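What the simulator lets you get away with

I have spent most of April reading my own planner logs, and I'd like to complain about success rates for a while.

The setup is ordinary. We have a tabletop manipulation stack: a perception module that guesses object pose, a grasp sampler, a motion planner, and a controller that is supposed to follow what the planner says. Everything runs in simulation first. The new grasp sampler, which we call Tornotitz for reasons that go back to an old branch name, came with a claim attached. It was supposed to handle objects in poses the previous one gave up on. Mugs on their side, bowls upside down, that kind of thing.

I don't trust claims like that, including when I helped write the slide. So I took the evaluation script apart.

First problem: what counts as a grasp. The script checked that the object had risen above a height threshold at the end of the episode. It did not check how. I found runs where a finger had wedged itself under a rim and the contact solver, unhappy with the overlap, had pushed the object upward just far enough to pass. On a chart that run looks the same as a clean pick by the handle. I don't know how long that check had been there. The file history goes back further than I felt like scrolling.

Second problem: pose. The perception module wasn't in the loop at all. Someone had left a flag on that fed the sampler the ground truth pose from the simulator, and the flag was inherited from a config inherited from another config. I turned it off. The numbers went down, as you'd expect, and then there was a discussion about whether turning it off was "fair to the sampler." I'd say a sampler that only works when it's told exactly where everything is should be described that way in the readme.
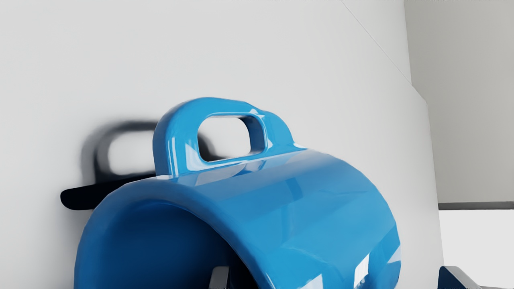

Glossy surfaces are where I'm most doubtful. In the renderer, a shiny object is a material setting and a few lights. The depth we train on comes straight from the geometry, so it's perfect no matter how shiny you make the thing. A real depth sensor looking at glazed ceramic gives you holes and spikes, and sometimes a confident surface floating where there is none. We have a noise model for this. It's Gaussian. I've looked at enough real depth images to say that whatever is wrong with them, it isn't that.

So I wrote a worse noise model, worse in the sense of meaner. It drops out patches where the surface normal and the light line up badly, and it smears depth along silhouette edges. It lives in a little tool called Granier, and all it does is take clean episodes and ruin them in a repeatable way. Repeatable matters to me more than realistic here. If a run fails I want to be able to fail it again the next morning with the same seed and a debugger attached.

I ran 24 seeds with the clean depth and the same 24 with the ruined depth. With ground truth pose off and the stricter grasp check on, 9 passed in the clean set. In the ruined set it was 4. I'm not going to put those on a slide as a result, it's a small sample and one object class, but they're a long way from what we'd been telling each other.

The failures weren't all perception, either. In three of the ruined runs the pose estimate was good enough and the planner still produced a path that brushed the object on approach. The collision mesh for the mug is a convex hull. A convex hull of a mug fills in the handle and seals the mouth, so as far as the planner is concerned there is no inside. The sampler proposes a grasp with a finger through the loop, the planner says collision, and we fall back to a second candidate that's usually bad. Then the sampler gets the blame. I switched to a decomposed mesh and planning got slower, which will be somebody's argument for switching it back.

There's also the controller, which reports that it tracked the trajectory. It reports this every time. I checked what it compares against and it's the commanded position, after its own smoothing. I've opened a ticket.

I still think the sampler is better than the old one. Its candidates near the handle look sensible to me when I step through them, and the old code barely tried. But I'd like to see it beaten up properly before it goes anywhere near the Ziltstead arm, where the fingers cost money.

Next on my list is the friction coefficient. It's set to a nice round value in the Riihimäki config and there's no comment next to it.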